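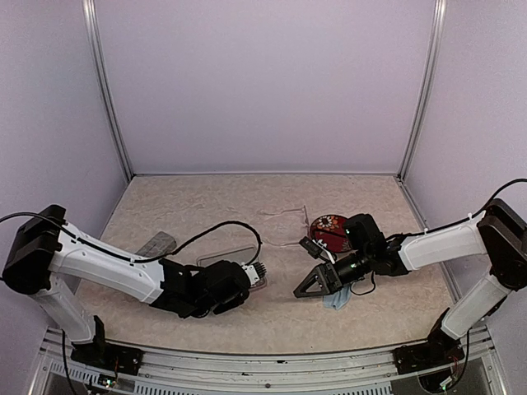
Pandula bench mat – beige marble

Soft mat for worktops and enclosed benches. Beige with a mottled marble look, faint cream and tan veining. Goes over the table you already have, no glue needed.

Colour is warmer than grey marble, so order a swatch first if you're matching wall panels. Swatches $2, taken off your order if you go ahead.

Sizes
Small, medium, long bench. Custom cuts too – send us the finished size, not the table size, and tell us if theres trim along the walls. We cut to the inside of the trim unless you say otherwise.

Fitting
Comes rolled. Lay it out flat overnight, pattern side up. Soft wrinkles near the middle will mostly ease, smooth from the centre out. Trim with a sharp knife and a straight edge. Scissors wander.

Cleaning
Damp cloth, bit of dish soap. No bleach, no acetone. Clear trays and tubs can sit on it all day, hot pans can't.

Price and stock
Long bench $171, custom cuts quoted. 11 long bench rolls left in this colour, next lot due in July. Pickup from Skisusari or we post.

Returns
Uncut rolls only, recieved back in the original tube. Custom cuts are final – measure twice pls.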